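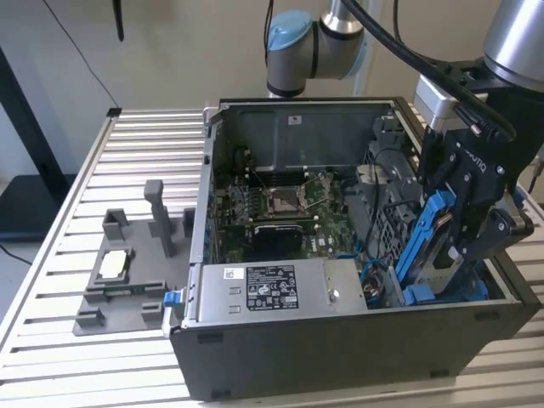 Stan wrote next to our first draft that a cell is only as good as the morning check somebody does on it, and asked why ours took up just two lines. It was a fair remark, so we went back and made the upkeep of the cell the heart of this report.

Our project at Winddale was the Ruvon cell, where robot arms work on a desktop computer with its side panel off. We started out thinking the programming would eat up all our time (and it did take plenty!), but looking after the cell taught us a great deal more.

Setting up

The computer lies on its side on the slotted table, and the gray 3D-printed fixture sits to the left of it. We love that table, because you can slide and clamp things nearly anywhere — although that also means things can creep. We now check the position of the case against a printed sheet every morning, before anyone touches the controls.

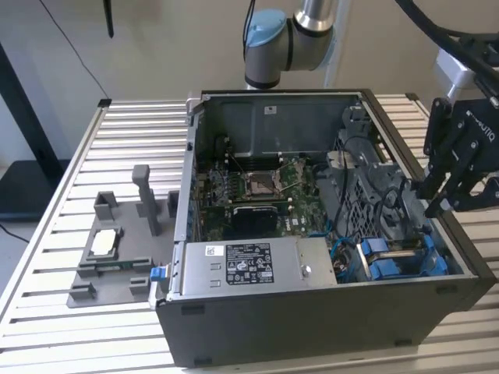
Next we go over the gripper. Our log has 61 entries, and 11 of them are for finger screws that needed a little more tightening, so we mark each screw with a paint pen on Monday and look for marks that no longer line up. We also wipe the fingertips, and we run the open and close cycle a few times at low speed, listening for anything scratchy.

Cables

The cables inside the case gave us the most trouble by far. They are soft, they never rest the same way twice, and a grip point that was fine at lunch could be off by three. We ended up teaching the approach again with the wrist camera view open beside us, going down in tiny steps and saving the point only when both fingertips looked right.

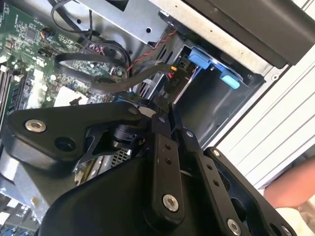
What is left to do

We would still like a proper stop for the case on the table, and a spare set of fingertips in the drawer. The team from Bullasham will take over the log in November, and we have left them our check sheet and the paint pen.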